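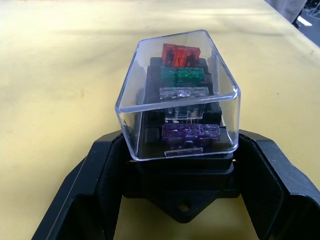

Chapter 8
Fuses and Fuse Blocks

Before you start: have Chapter 7 (reading a wiring diagram) done, workbook page 297 open. Safety glasses on. Key out of the ignition.

Most electrical faults that come into a small shop start with a fuse – or end with one. Dead wipers, dead radio, one dark tail light. Check the fuse first. Students skip this every year and pull half a dash apart.

A blade fuse is simple. Two metal blades, a thin strip joining them, a plastic housing. Too much current, the strip melts, circuit opens. The wire behind it survives. The fuse is the cheap part and its meant to be.

Colour tells you the rating. On the standard blade sizes red is 10 amps, clear is 25, green is 30. Violet is 3. Learn these now, you will use them daily. The number is moulded on top as well, so read it – old plastic fades, and a grubby tan one can pass for something else.

Never fit a bigger fuse to stop one blowing. Never foil, never a bit of wire. If the new one goes too, there is a fault and you have to find it.

The block holds the fuses and joins them to the supply side and the load side. Usually a black plastic base with a cover over it. Clear covers are handy, you can check colours without opening anything. Keep the cover on when your finished; moisture in the sockets means corrosion, and corrosion means heat.

An empty socket is not always a missing fuse. Could be an option that model never had. Check the diagram before you go filling holes.

By the end of this chapter you should be able to:
name a blade fuse by colour and rating
test one in place with a meter, 2 ways
trace a circuit from the block to the load

8.1 How a fuse blows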